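Rikska band won't pair after firmware 3047

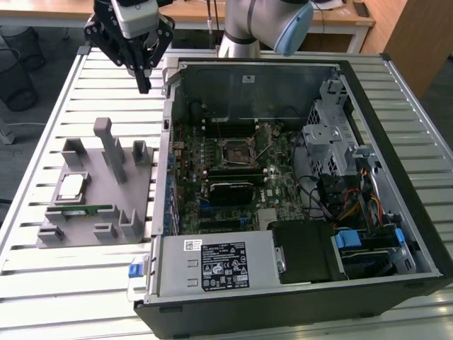 Desktop tower on its side, side panel off

tkanagaratnam
Rikska fitness band, firmware 3047. Pairing with the desktop fails at 72 per cent. Phone pairs normally.

brorkance_user
Known Bluetooth stack fault. Roll back the driver two versions.

Plemum
Disagree. The driver is fine – the band keeps the old bond table. Hold the button for five seconds to clear it, then re-pair.

brorkance_user
Clearing bonds did nothing on mine.

tkanagaratnam
Cleared it, same error. Trying the rollback tonight.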